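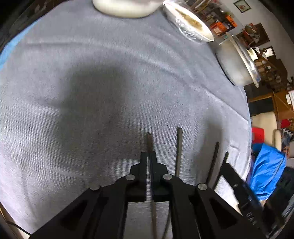 Week 4: Who pays for a joint degree?

Okay, picking up where we ran out of time on Saturday. I promised you the money part, and I know half of you came for the money part, so let's go.

Start with the Akville case in your reader. Two universities, one master's program, 110 students in the first intake. Each student pays 3749 a year to the home campus and nothing to the host. Sounds fair! Then look at where they spend their time. Almost everyone starts in Akville and wants to go to Darwish for the second year, and hardly anyone travels the other way, so Darwish ends up teaching a crowd of people whose fees it never sees. That's what we call an imbalanced exchange, and it's the most common reason these agreements get quietly dropped at renewal.

Three ways out, and you should be able to explain each one in your own words:

Cap the flow. Darwish takes 54 students and no more. Easy to run, very unpopular with student 55.

Split the fee. The money follows the credits. I like this one, but the accounting is a headache when the two semesters don't line up (they never line up).

Flat transfer. The home campus sends 1000 per student per year to the host. Simple, and a bit crude if the host is running expensive labs.

Pushpa Rajput's chapter argues for splitting the fee, and Hammad Gilani's reply says small colleges can't afford the staff to administer it. Read both, Gilani second. I go back and forth on this myself, and last year's group talked me halfway round to his side, so come ready to argue.

One term people keep mixing up: a joint degree is one diploma with both names on it. A double degree is two diplomas. The Prarkunine agreement calls itself joint all the way through and then awards two, which tells you how carefully people read these things before signing.

For next time: read the Gotik agreement, sections on fees and withdrawal only. Write me half a page on what happens to a student in the middle of the program if one partner pulls out. Bring it on paper, please, my inbox is a swamp.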